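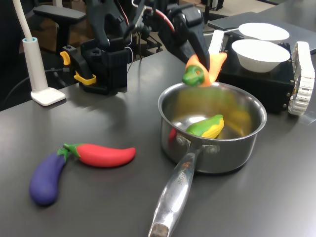 May 24, 2024
Bench notes, Plondolby kitchen automation

Pick and place into the saucepan most of the day, toy vegetables only. Ran 100 cycles before lunch on the same settings as the end of April, then changed the approach height by 30 mm and went again. Raw logs are in the shared folder under today's date. I haven't cleaned them up.

Corn is easy. The husk gives the fingers something to close on. Eggplant still wants to roll when the grip lands too near the rounded end, and the fix from last month (slower close) costs more time than it saves. Going to try picking nearer the stem. Chili pepper okay if it lies flat across the approach, bad otherwise. The polished pan is a nuisance for detection. Twice the software took a reflection on the inner wall for a second object and went back in for it. Wieczorek's people suggested a matte pan. I'd like to hold off on that, because the pans at the Gullmont kitchen are shiny and they aren't going to buy new ones for us.

Release height: lower is better, but below the rim we risk catching the wall on the way out. Left it just above the rim for now.

Call with Gullmont, 1:30

Mostly about people this time. They do 755 meals on a normal day and up to 1,000 when the second site orders in. The portioning line has been the hardest post to fill, and whoever is newest gets it. Management wants to know how many positions the arm replaces. I said we have no number for that and shouldn't make one up from bench data.

Gunnlaugur Baldursdóttir was on for the kitchen staff. Her points, as I wrote them down:

The line is dull but it's where new hires learn the portions and the menu. If it goes to a machine, they need to learn that somewhere else, and there's no plan for it.

Two of her cooks have wrist trouble and would be glad to hand over the lifting and dropping part tomorrow.

Whoever ends up minding the arm will be clearing jams and wiping it down between menus. That is a job with its own hours. She wants it in somebody's job description and paid at the cook rate, not added on top.

Nobody on her shift wants to be timed by it. She asked straight out if the cycle log can be matched to a person. Right now it can, since the operator signs in to start a run. I told her so. We should be able to log by station and drop the sign-in from the export. Need to check with Rorden, who own the logging software.

She also asked who stops it. I said anyone standing there. She wants that in writing before the trial and I agree. In the old trial with the tray sealer, staff were told to find the shift lead first, and they ended up working around the fault for a whole week.

My own take after the call: the arm as it stands takes over a motion, not a post. Somebody still washes, trims, checks, refills and looks at the food. I'd plan for the same headcount through the trial and ask them to say that to the staff plainly.

To do

Stem-end grasp for eggplant, 30 cycles, compare with this morning.
Mask the upper inner wall of the pan in the detector. See if the false second pick goes away.
Write to Rorden about sign-in names in the export.
Draft the one-page stop rule, send to Gunnlaugur first, then management.
Ask Gullmont for two hours on the line with the cooks. I've only seen it from the doorway.
Relabel the spare gripper pads, the soft ones and the old ones are in the same drawer again.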